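Notebook, match analysis bench
Sunday, February 23, 2025

Coding of Diltinwood v Skatbridge finished this morning. Final score 2-2, played at Christodoulou Park on the back pitch. File is 108 minutes long including the warm-up at the front and the bit at the end where the tripod was left running. 1,389 events tagged after clean-up. Raw export is in the match folder, cleaned one next to it with "c" on the end. Please don't edit the raw one.

Set-up
Single camera on the halfway line, high side, same as last round. Wind was pushing the mast so there is wobble through most of the first half. Did not stabilise. Tried it on a short clip and it smeared the touchline, which made throw-ins harder to place. Left as is.

Plumovari was on the old template when I opened it. It still had "loose ball" and "second ball" as separate buttons. We agreed to merge them. I merged them, recoded the opening stretch and started again from kick-off.
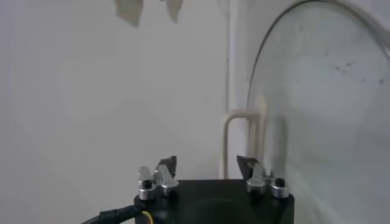

Gripper, both fingers.

Definitions used
Pressure: defender within arm's reach or closing at a run when the receiver takes the first touch. A jogging defender doesn't count. I was loose with this at the start and went back over it.

Turnover: team loses the ball and the other side makes a controlled touch. A clearance into touch is not a turnover. It gets its own tag.

Final third entry: ball crosses the line under control, or is passed over it and received by the same team. Long hopeful ones that run through to the keeper are out. Skatbridge play a lot of these and the old totals made them look much more adventurous than they are.

What the match looked like
Skatbridge sat in a narrow block and let the Diltinwood centre-backs have it. Diltinwood kept going down the right because the left back stayed home. Most of their entries come from that side, and most end in a cross from deep that is headed away. The first goal did not come from that pattern at all. It came from a throw on the left, taken quickly while Skatbridge were still turning around.

Skatbridge's equaliser: turnover in the centre circle, one pass, finish. Their second is a corner, near post flick. The Diltinwood marker is on the wrong side before the ball is struck. I watched it several times and can't tell whether he was blocked off or just lost his man. Tagged as "unclear" and left a note on the event.

Late equaliser for Diltinwood after they went to a back three. The change shows up clearly in the average positions. Wing-backs move up, midfield gets a spare player, and the passing network stops being lopsided. It is a short spell of play though, and Skatbridge were tired. I would not build a training week on it.

Pressing data
Plotted pressures by zone for both teams. Skatbridge's are bunched just inside their own half, as expected. Diltinwood's are scattered, with a clump near the far corner flag. The clump is partly the camera angle: on that side the near players overlap and I think I have been generous. Needs a second coder on that corner before anyone quotes it.

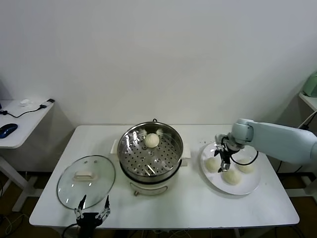 The other problem is the clock. Plumovari stamps events from the start of the file and the kick-off offset has to be entered by hand. I entered it for the first half and forgot for the second, so every second-half event was out by the length of the break. Fixed in the cleaned export. If anyone pulled the sheet before lunch, throw it out and pull it again.

Also found a string of duplicate tags where the space bar stuck. Removed by sorting on time and deleting any same-team, same-type pair with an identical stamp. Checked against video for the ones near goal. Did not check the midfield ones.

Agreement check
Recoded the first part of the second half blind, without looking at the first pass. Shots and restarts match. Turnovers nearly all match. Pressures don't match well enough. The disagreements are mostly on whether a defender was closing or just holding position, so the wording above needs another go. Suggest we sit down with a handful of clips and argue it out before the next round is coded.

For the coaches
They asked for one page. Draft has the entry map, the two set-piece clips and the before and after of the back three. Left the pressing plot off until the corner is sorted. Colours changed so Skatbridge aren't green on a green pitch.

To do
Second coder on far-corner pressures.
Rewrite the pressure definition.
Save the merged template as the default in Plumovari on both laptops.
Ask Christodoulou Park if we can use the roof of the clubrooms for the camera.
Replace keyboard, or at least clean under the space bar.
Go back over last round's entries with the new definition, otherwise the June review will be comparing different things.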